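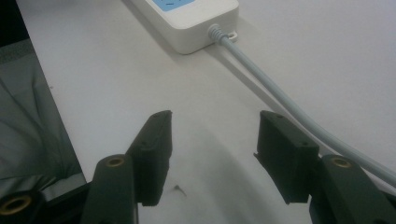
Wakeck hand gripper with the fingers fully open, power strip on the table.

Wakeck Hand Gripper, kit for self-assembly
Order number 1614
Price: 165 dollars, shipping is calculated at checkout

The Wakeck is a two-finger gripper which you build by yourself, at home or in a shared workshop. You hold it in one hand and close the fingers with a trigger. Later you can take off the handle and mount the same gripper on a small robot arm. The kit was designed on the benches of the Flasbridge workshop, and we still pack all the kits there.

Inside the box you find all printed parts, the two finger pads, the brass inserts, the screws, the trigger with its spring and a printed guide. The finished gripper with handle has a weight of 442 grams. The motor for arm use is not included.

Fingers and pads

The pads are black and have small holes in the top face. Each pad is fixed with two screws from the back side, so you can change a pad without opening the arm. When the pads are worn, please order them only as a pair. A new pad against an old one does not close flat.

The brass inserts come loose in a bag. You press them into the arms with a soldering iron, slowly, and you let the part rest on the table until it is cold. Please do not pull the insert back when it went in a little crooked. Push it straight with a flat piece of metal while the plastic is still soft. The larger insert belongs to the housing and needs more time than the small ones at the ends of the arms.

What you need on the bench

A soldering iron, hex keys in 2 and 2.5 mm, a small file and a flat table with good light. One evening is enough for most people, and a second one if you print your own parts. For the arm version you need also a power outlet near the table, because the motor cable has only 400 mm. We recommend to lay the cables behind the working area before you make the first test with the motor.

Mounting on an arm

The adapter plate in the kit fits the Flallari arm, all versions with the round flange. For the Zapata arm there is a separate plate, which we sell without screws - the screws from the arm itself can be used again. Other arms we did not test. The drawing of the plate is in the guide, on the last page, and you are free to change it for your own machine.

Changes in the current version

Kits packed since September have a thicker base on the pads and a softer trigger spring. The old spring made the hand tired after a longer session, as several customers wrote to us. If you have an older kit, the new spring fits without any change. The new pads fit as well, but the edge of the arm must be filed a little.

Spare parts

Pads (pair), inserts (full set), trigger spring, handle halves and adapter plates are in stock. The printed arms we make only on order, so please allow two weeks for them.

Last updated: 04/11/2019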